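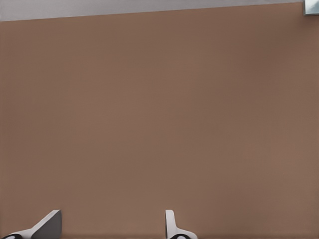 Wrist camera view in the simulator, fingers open over the bare table.

Before you compare two grippers on a two-arm setup, take a little time with the cameras. I know it's tempting to jump right into the runs (I did, with Ratard, and had to start over), but a wrist view and an overhead view will tell you different things about the same grasp.

Start in Prerwood with the Pornik fingers loaded and open them all the way. Check that both fingertips show at the bottom of the wrist view. If you only get one, turn the camera mount 4 degrees at a time until the other comes in. Then set the controller's step limit to 2000 and save the scene.

Next, switch to the overhead camera and put the bowls out, pink on the left and cyan near the middle.

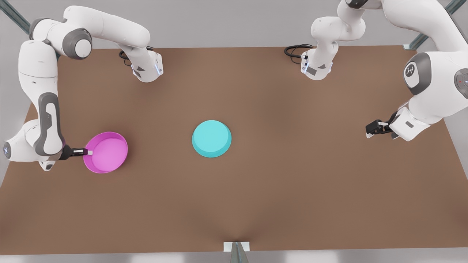
Bring the right gripper to the rim of the pink bowl first and leave the left one open, well clear of the cyan bowl. Go slowly here – a finger that nudges a rim can look an awful lot like one that's holding it, so lift a little before you count the grasp.

When you're happy with that, swap in the Mutiso fingers and run the same list again, from the same saved scene. My full set was 282 runs, and almost 192 of those were spent on the pink bowl alone. Save your logs after each finger change.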